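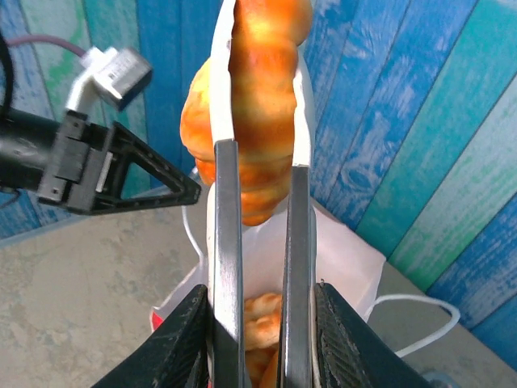

Croissant roll with a white strip around it.

Part 2: Setting up your Pikoton for bread dough

Okay, you've got the scale out of its box and the batteries in, so now for the fun part! I've had my Pikoton on the counter since December and I use it nearly every morning, so these are the steps the way I do them (the printed sheet is a bit thin, if you ask me).

1. Put the scale on a hard, level counter. A folded towel underneath will throw it off, and so will a cutting board that rocks.

2. Press the power button once and wait for the zero. Don't lean on the plate while it's waking up. I still do this half asleep and then have to start over.

3. Hold the unit button for 2 seconds until it switches to grams. You can stay in ounces if you like, but my friend Lihua Yan wrote all the dough recipes in Part 4 in grams and I'm not converting them for you!

4. Set your empty bowl on the plate and press TARE. The display goes back to zero.

5. Spoon in flour until you reach 500. Go slow near the end, the reading lags a little behind your spoon.

6. Press TARE again and pour in your milk, then do the same for the sugar and the butter.

Note: If the scale shuts off halfway through, it forgets your tare. Write down what you've added so far. I keep a pencil stub in the flour drawer for exactly this.

Caution: Never rinse the scale under the faucet. Wipe it with a damp cloth and keep water away from the battery door.
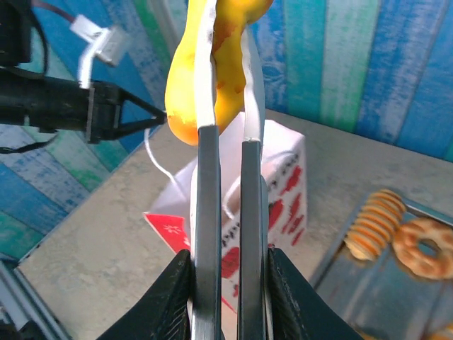 My bag of flour says 500 grams but the scale reads 485. Is the scale broken?
Probably just out of tune. Take everything off, turn it off and on, and weigh the bag again, and if it still comes up short, run the calibration in Part 3 with the weight that came in the box.

7. When you're done, hold the power button until the display goes blank. Store the scale flat with nothing stacked on top (mine lives next to the toaster, under no pans whatsoever).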